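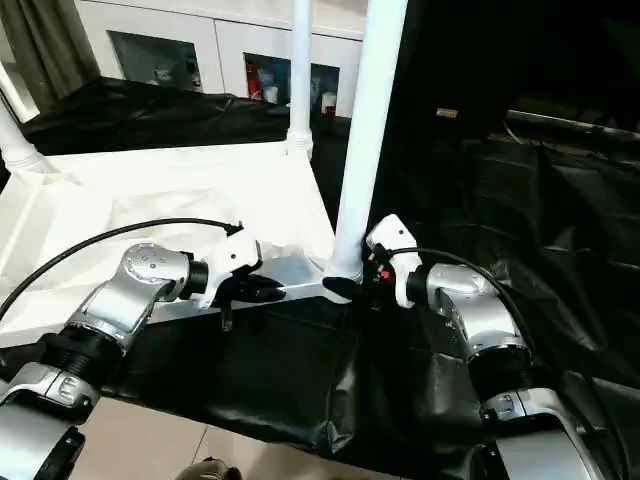 *White poles and the flat gray bar that runs along the front, at the back-room table in Todorova's.*

**Clornotel, August 3, 2019.** The coat swap has racks! Well, it has one rack and the parts for several more, but if you were at the swap last winter and remember digging through piles on the floor for a left glove, you'll understand why I'm this excited about some white pipe.

I spent the morning in the back room at Todorova's on Eradeck Street (number 841, the door with the bell that sticks), where the first of the Tomero racks was being put together. The Tomero is a kit. You get a bundle of white poles, a bag of plastic fittings, a couple of flat bars and a big white fabric cover that goes over the whole thing so the coats don't collect dust while they wait for their new people. Sorin Todorova ordered one to try out before spending the rest of the swap money, and I think that was smart, as you'll see when I get to the instructions.

First, the swap itself, for anyone new in town. It runs for one long weekend in the fall. You bring the coat your kid outgrew, you take the one that fits, and no money changes hands unless you feel like dropping a dollar in the can. Last year almost 400 coats came through. They were stacked on folding tables, then on chairs, then under the chairs, and by the second afternoon it looked like a bus had gone through a department store. Lumturie Hodžić, who sorts the children's sizes, told me she had found the same red snowsuit in four different places on four different trips across the room, and she wasn't laughing when she said it.

So, racks. The plan is to have them standing in rows by size, with the covers on until the doors open. Each kit costs the swap $20, which I thought was a typo until Sorin showed me the receipt. There was some talk of the heavy metal kind on wheels, but those have to be stored somewhere for the other 51 weeks, and the Tomero comes apart again and goes back in its box. In theory it does, anyway. I'll believe in the box part when I see it.

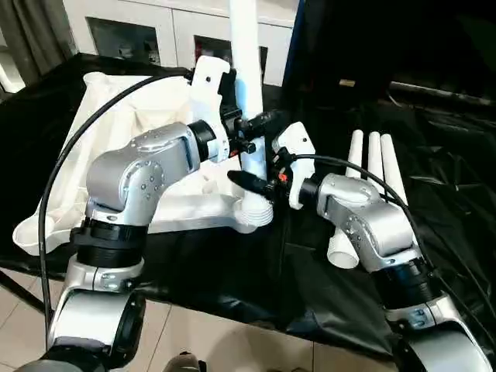

*Three pipes waiting on the black cloth, another held upright in the middle, and the cover in a heap on the left.*

Now for the assembly, which had its moments.

The poles all look the same when you tip them out of the bag. They aren't. Some are wider, some are a bit shorter, and the instruction sheet has one drawing of the whole rack, with arrows pointing at things that could be either. The trick we settled on was to sort before starting: stand the long ones together, put the short ones off to the side, and keep the fittings in a bowl so they can't roll under the shelving. Dale Leclerc came through from the front of the store with a cup of coffee, looked at the drawing upside down and said it made more sense that way. He was right, too! The drawing shows the rack from the back.

The other thing to know is that the fittings have a grip to them. The pole needs to go in straight, and if it goes in at a slant it will feel finished when it isn't. Then you stand up the next pole, put the bar across, and the first one leans over like it's listening to something. I'd say check each one with a little tug before moving on to its neighbor. (I'd also say do it up on a table if you have one. My knees are the same age as the rest of me, and I've done enough furniture on carpet for one lifetime.)

Then there's the cover. I had assumed it went on last, the way you'd put a pillowcase on a pillow, but the sheet has it going on partway through, before the top pieces. This led to a debate. Grigoris Antoniadis was firmly for following the sheet. Lumturie was for ignoring it. I was for lunch. What I can report is that there is a lot of fabric in that box, far more than you'd guess from the weight of it, and that it wants to be wherever you're about to set something down. If you're building one at home, spread it out ahead of time and find the seams, and for heaven's sake find the zipper.
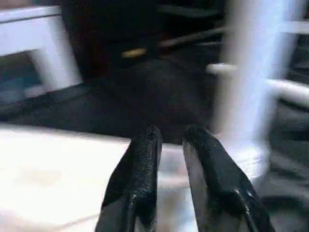
I asked Sorin whether one rack like this would really hold a row of winter coats, because a grown man's parka is a serious object. The sheet gives room for 18 hangers. Sorin's feeling is that we should plan on fewer of the heavy ones and save the full row for kids' jackets and rain gear, and that the biggest parkas can stay folded on a table where people can see the size tags. I think that's sensible. I also think somebody is going to hang a wet wool overcoat at the very end of a bar and test the whole idea for us, so we may as well have a spare pole or two on hand.

There was a nice bit of conversation about labels, too. Snežana Berisha wants the sizes pinned to the covers in big print, one side in letters and the other side in ages, so grandparents who only know that the boy is "six but tall" can find their way. She's offered to make them herself if someone will give her the list of sizes by the end of August. Lumturie has the list. Lumturie says the list is in a coat. We'll get there.

What else? The color. A few people have asked me why everything has to be white, given what coats are like in February. White was what came at that price, and the covers are supposed to be washable on cold. I haven't tried it. If you've owned one of these and washed the cover, please tell me how it came out before I volunteer my own machine, which already has opinions about bath mats. 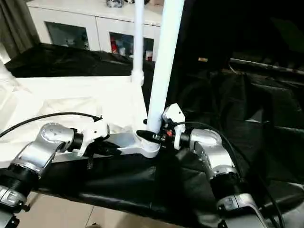
*One tall tube in its white plastic base, with a raised collar for the pole to sit in.*

The bases, by the way, turned out to be the part I liked best. They're molded plastic with a collar that sticks up, and I'd expected something flimsier for the money. Grigoris turned one over several times looking for a part number and couldn't find one, so if we ever lose a base we'll have to describe it over the phone, and I'd like it on record that I'm not making that call.

A few practical things while I have your attention:

- Coats can be dropped at Todorova's any time the store is open. Please empty the pockets. Last year's pockets held a set of house keys, a baby tooth and half a sandwich.
- Hangers are wanted, plastic or wood. The thin wire ones bend under anything thicker than a windbreaker, so please keep those at home.
- Zippers that don't work are fine as long as you tie a bit of string to them. Snežana will fix what she can and has a whole tin of pulls.
- If you'd like to help put together the rest of the kits once they're ordered, leave your name with Sorin at the counter. You don't need tools. You do need to be able to look at a very small drawing without swearing in front of customers.

Sorin is going to leave the first rack up in the back for a while with a few of his own coats on it, to see if anything sags. If it holds, he'll order the others. If it doesn't, he says he'll have somewhere to grow beans.

I'll post the swap dates as soon as the hall confirms them. In the meantime I have three jackets to hunt up from the attic and one snowsuit, red, that I'm pretty sure Lumturie would rather not see again.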